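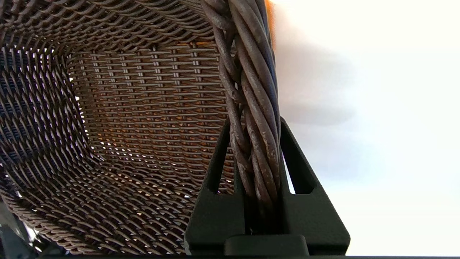
## 1/

ok new Grullent record. I've had it on since breakfast and I need to talk about it somewhere, so you all get a thread. It's called Stilham and it's their second full-length – the first one with Lucinda Nguyen-Tran singing on every track!

## 2/

Opener "Lindqvist" is pure doom for four minutes and then the drums just fall down a staircase (in a good way). Aníbal Condori's bass is SO much louder than on the last one. I had to turn my speakers down and my speakers are terrible.

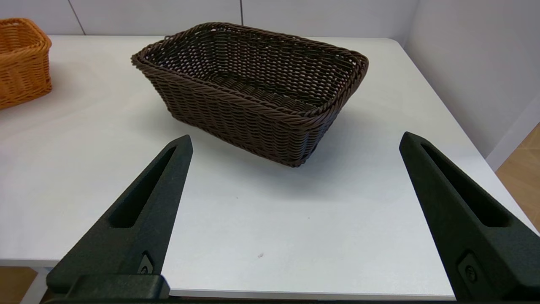
*Dark brown wicker, white table.*

## 3/

Track three is the one I keep going back to. There's a clean guitar part that sounds like early goth stuff my sister used to tape off the radio, then Lucinda comes in way up high and it gets really sad really fast.
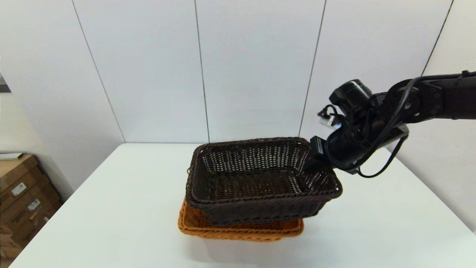
## 4/

Small gripe – the middle sags. "Zelix" is a synth interlude and it's fine, but did it need to be 252 seconds long? I've skipped it twice already. Sorry Zelix.

## 5/

Vinyl people: 28 copies left on the clear pressing when I ordered mine. The black one isn't out until May, so if you want it sooner you know what to do.
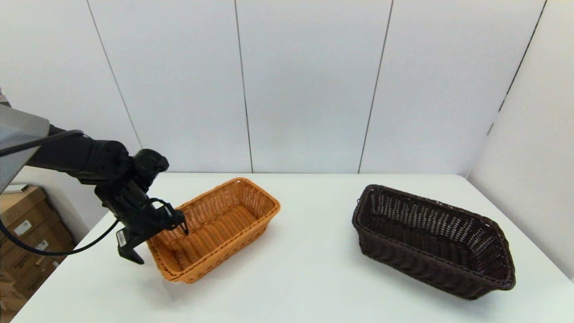
*Two baskets, orange-brown and nearly black.*

## 6/

They're playing the small room here on 14th November and I already have a ticket. Anybody else going? I'll be on the left by the bass amp with earplugs in.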